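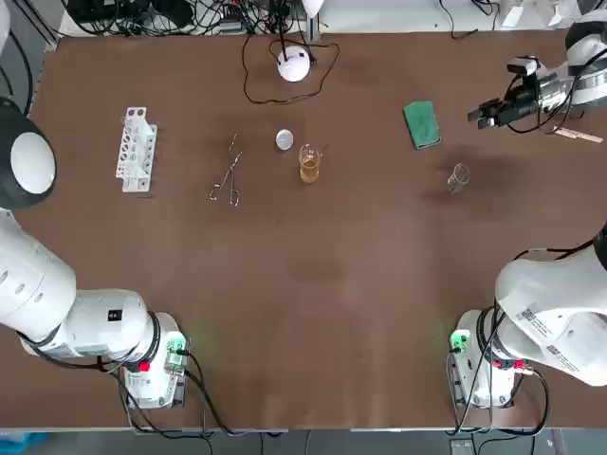
Jonico Automation Lab - Open Day Thread
Print | E-mail

1/ Jonico thanks all guests who attended the February open day at our Perkmont site. Attendance reached nearly 100.

Search this site Enter keywords Go

2/ The bench program was led by Brynhildur Juhl. Two white arms share one table with a test tube rack, crucible tongs and glass beakers.

3/ Kálmán Katona took questions on gripper control for 15 minutes - his slides will be posted shortly.

4/ School groups from Edham may request a visit through the front office.

Print | E-mail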